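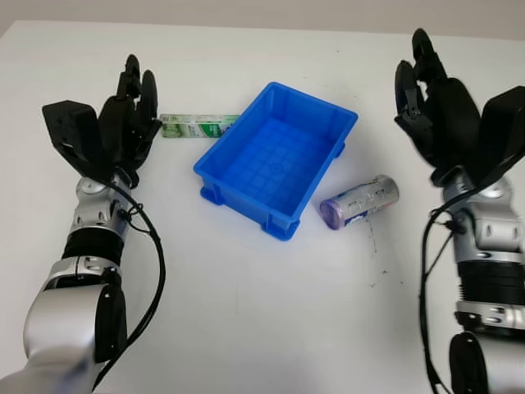

I own 12 plastic trays and the pantry is still a disgrace. The blue one came home from Brundasholm on Wednesday, and I was very firm with myself that it was going to be for drinks and snacks, full stop. Cans at one end, cartons at the other.

The last tray had the same job. By the end of May it held a bike pump, birthday candles and a takeout menu from a place in Wurdale that closed. I don't remember putting any of that in there, and I live with people who don't remember either.

So the new rule is that if you can't drink it or eat it, it goes in the drawer. The drawer is a separate problem. I opened it last night looking for scissors and found 22 batteries, none of which work in the flashlight. I put them back and shut it.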